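Lendholm Guest Room Guide
Section 12: Clearing the floor before carpet care

1. Pick up all loose litter by hand, including paper cups and food boxes.
2. Slide stools and low cabinets under the console table where they fit.
3. Lift any power cable clear of the carpet.

Note: Low-pile carpet shows crumbs along the baseboard. Check there last. 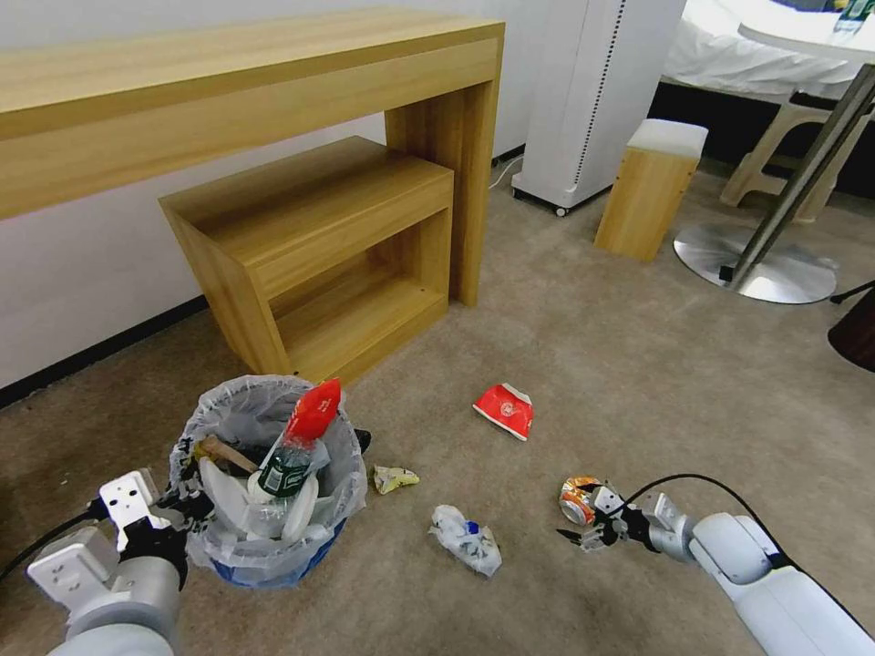 4. Move tables with a pedestal base by the base. Two persons are required.

Caution: Do not pull a wheeled appliance by its cable. Unplug it first.

5. Record the room on Form 114.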